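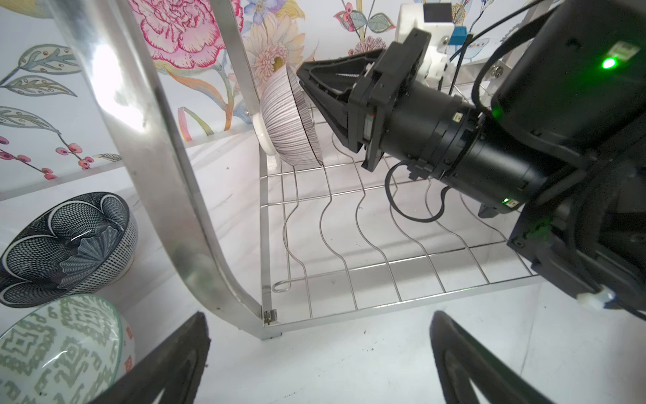

White bowl with the fine gray stripes.

So I have been making soup. A lot of soup. If you've been reading since the Wuvarham days you know I go through food phases (the pickled egg winter, anyone?), and this one started in January when my kitchen radiator gave up and I needed something on the stove for most of the day just to feel my fingers.

I should say up front that I was never a soup person. My mother made one soup, it was lentil, and it was the color of a sidewalk. I grew up thinking soup was what you ate when you had a cold or when somebody was mad at you. Then Milagros Mansilla had me over for dinner, and she put down this squash thing with toasted seeds and a spoonful of something sour on top, and I had three helpings and asked to take some home in a jar. I don't think I've ever asked to take food home before. She gave me the jar and kept the recipe, which I'm still a little sore about!

I've been trying to copy it ever since. Version one was baby food. Version two I roasted the squash first, and that was so much better, but I got cocky with the cumin and the whole apartment smelled like a taco for two days. Version five or six (I stopped keeping track) was the first one I'd serve to another human being. What I learned is that you want to roast it longer than seems right, until the edges are properly dark, and you want to put the onion in the pan with it. And salt it before it goes in the oven. I used to salt everything at the end and then wonder why it tasted like salt on top of nothing.

The sour thing, by the way, is yogurt with lemon and a bit of grated garlic. I got it out of her eventually, by text, at 11 at night. The rest she's taking to the grave.

Anyway, squash led to leek and potato, and leek and potato led to me standing in the produce aisle in Stokthorpe arguing with Renata Tapia about whether you can use the green parts. She says no, they're tough and they turn the soup a funny color. I say you paid for the whole leek. We compromised and I now use the green parts for stock, along with carrot ends and mushroom stems and whatever else has been going soft in the drawer. I keep a bag in the freezer and when it won't close anymore, it's stock day. Don't put broccoli in there. Please trust me on the broccoli.

My favorite right now is a chicken and rice one that Yulan Song walked me through over the phone while I was holding a wooden spoon in one hand and trying not to drop the phone in the pot. It's ginger, scallions, chicken thighs, rice and a frankly alarming amount of water. You think there's no way this is going to turn into anything. Then you leave it alone and go fold some laundry, and when you come back it's thick and soft and the best thing you've ever smelled. She likes hers plain. I put chili crisp on mine and she made a noise at me, but she wasn't in my kitchen so she couldn't stop me.

A few things I'd tell myself from last year. Get a bigger pot than you think. Let it sit overnight if you can stand to, especially anything with beans. Blend with the lid cracked and a towel over it, or you'll be wiping carrot off the ceiling (I still have a spot up there, over the fridge, sort of the shape of Ohio). And freeze it in small amounts! I froze one giant brick of minestrone back at the beginning and I couldn't chip so much as a bowlful off it, so it was minestrone for every meal until it was gone.

Oh, and bread. I haven't gotten into bread. Everyone keeps asking if I bake my own now, and no, I do not, I buy a loaf from the place on the corner and I toast it until it's nearly burned and rub garlic on it. About 25 minutes start to finish if you count the walk and the line. I'm sure homemade is wonderful. I just know myself, and if I start with a sourdough starter I'll have named it within the hour and then I'll have to feel guilty every time I go away.

Next on my list is a fish one. Constanza Iturra swears by her grandmother's, with tomatoes and potatoes and a whole bunch of cilantro, and she's promised to come over and boss me through it once she's back in town. I'm a bit scared of fish soup, mostly the smell the next day, so if you've got tips for that, leave them in the comments. And if anybody has a good cold soup for when the weather turns, I'd like that too, as long as it isn't gazpacho. I've tried with gazpacho. It's salsa, you guys.

The radiator's been fixed for weeks now, and I've got a pot of split pea going as I type this.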